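You are here: Home / Tidy Workroom / Small Parts / Sorting odds and ends into open-fronted bins

Sorting Odds and Ends into Open-Fronted Bins

Posted 4 June 2025 by Dorota Sowa

If you have a bench, a desk or a kitchen drawer at all like mine, you will know how the small things gather. A coil of cable goes down "just for now", a screwdriver gets left beside it, and before long there is a drift of bits along the back edge that you move from one side to the other every time you want to get anything done. I lived like that for years, quite cheerfully I must say, until the afternoon I bought my third roll of picture wire and found the other two underneath the stapler.

My friend Elżbieta Kaczorowski was the one who put me on to open-fronted bins. She has used them in her sewing room in Cleltstead for as long as I have known her, and I had always thought of them as something for garages. They are the plastic ones with a low lip at the front, so you can reach straight in, and you can get them in every colour under the sun. The ones I bought first were Danko, the medium size, and I later added a couple of Clistex ones which are a touch deeper. Either will do. If you already have shoeboxes, cut the front down to a third of its height and try those for a week before you spend any money at all.

What you will need

Open-fronted bins (start with two or three, you can always get more)
A flat sheet or two of cardboard, big enough to cover your work surface
A damp cloth and a dry one
Masking tape and a thick pen
A bag for rubbish and a box for things that live in another room
A cup of tea, and an hour when you won't be interrupted

Step 1. Lay down the cardboard

Please don't skip this, even if your table is an old one. Flattened packing boxes are perfect, and it doesn't matter a bit if they are torn or full of holes. Cardboard stops the bins skating about while you work, it keeps little screws from rolling off, and at the end you can pick the whole sheet up and tip the dust into the bin. If one sheet won't cover the space, put two side by side and let them meet in the middle. I used to tape the join but I have given that up, as the tape only lifts and catches on things.

Step 2. Empty everything out

Bring it all to the table. Drawers, jam jars, the fruit bowl (there is always something in the fruit bowl). Wipe the insides of the bins while they are empty and give them a minute or two to dry.

Now pick things up one at a time. I know it is tempting to scoop, but scooping is how the mess got into the drawer to begin with! Rubbish goes in the bag, other people's belongings go in the box, and anything left over stays on the cardboard.

Step 3. Make your groups

Resist the urge to be too clever here. The first time I did it I drew up a list of 68 headings, with separate places for brass hooks and steel hooks, and the whole thing collapsed inside a fortnight. Elżbieta laughed until she had to sit down. Her rule is that you should be able to say what a bin is for in one or two words, and if you find yourself saying "and also", it wants splitting.

The groups I would suggest for a first go:

Hand tools you reach for every day
Cables, chargers and anything with a plug
Spare, to be kept empty

People do argue with me over the spare one. I had a long letter from a reader in September telling me it was a waste of a good bin, and I do see her point, but I have stuck to it. An empty bin gives the next stray thing somewhere to go while you make up your mind. Once a month I look inside, deal with whatever has collected, and it goes back to being empty.

Step 4. Fill and line up

Long-handled tools can lie across the inside of a bin, which makes them easy to grab. Cables want coiling loosely, over your hand and not round your elbow, with a twist of wire or an old hair bobble to hold them. If you have a packet or a small box that belongs with a cable, put that in first and let the cable sit on top. It won't look as smart as the photographs in the Duvine catalogue, but you will find things, and that is the whole purpose of the exercise.

Set the bins side by side with their sides touching and all the open fronts towards you. Leave yourself a good stretch of clear surface in front for working on.
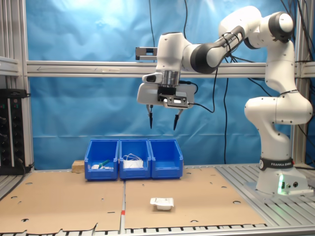
Three blue bins in a row on cardboard, with a green-handled tool in the left one and white cable in the middle.

Step 5. Label, but not yet

Live with the bins for a few days before you get the pen out. You will very likely swap two of them round. I am right-handed and was sure I wanted my tools on the right, but they ended up on the left and have stayed there. When you are happy, put a strip of masking tape along the front lip and write on that, so it can be peeled off when you change your mind.

Step 6. The little leftovers

Small boxes with their own labels can stand out on the cardboard until you know where they belong. The same goes for offcuts of wood, which I can never bring myself to throw away. If they are still standing there in a fortnight, find them a proper home or let them go.

Keeping it up

Five minutes at the end of the day is plenty. Put the tools back, coil whatever has come uncoiled, and shake the cardboard out on a Saturday. When a sheet gets too ragged at the front, turn it round and use the other edge, and after that it can go in the recycling.

If your bins slide even on cardboard, a square of rubber shelf liner underneath will hold them still. And if you have small children about, do keep blades and anything sharp somewhere else entirely, as an open front is just as handy for them as it is for you.

Next time I shall be doing the cupboard under the stairs, with Elżbieta's help, and there will be coat hooks.

Filed under: Small Parts, Bench and Desk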